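Resident Services > Household Guidance > Outdoor and Spare Furniture

Care and Storage of Plastic Furniture
Updated 29 November 2020

Residents of the Gornero and Braron buildings are asked to clean plastic furniture before placing it in shared storage. Dirt left on a surface over the winter is harder to remove in spring and may stain.

Routine cleaning. Mix a small squeeze of dish soap into 2 quarts of warm water. Wash with a soft cloth, working from the top down, and rinse with clean water. Scouring pads and powdered cleansers leave fine scratches that collect grime and should not be used.

Stains. For green or gray marks, apply a paste of baking soda and water, leave it for 11 minutes, and rub gently with an old toothbrush. Never combine bleach with vinegar or with any product containing ammonia. Wear gloves and keep a window open.

Undersides. Turn each chair over and brush between the ribs, where leaves and spider webs gather. Check the joints at the legs for cracks. A cracked chair should be discarded – glue and tape do not restore its strength.

Drying. Allow furniture to dry fully before stacking. Stacks in the storage room may be no more than 6 chairs high and must stay clear of the heater and the electrical panel.

Labels. Mark each item with the apartment number on masking tape. Unlabeled items will be moved to the Mendoza Street shed in January.

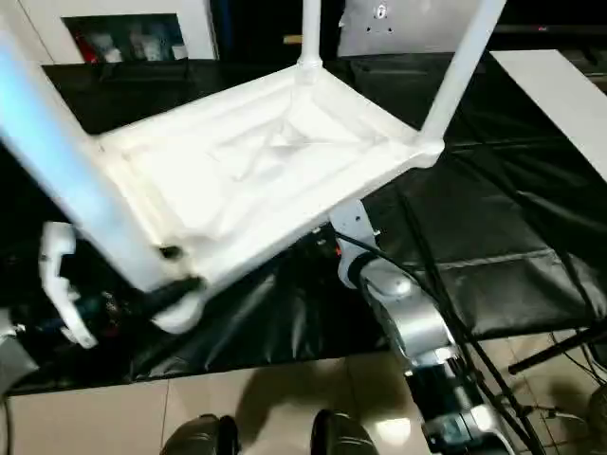
Cushions are stored separately, in closed bags, on the upper shelves.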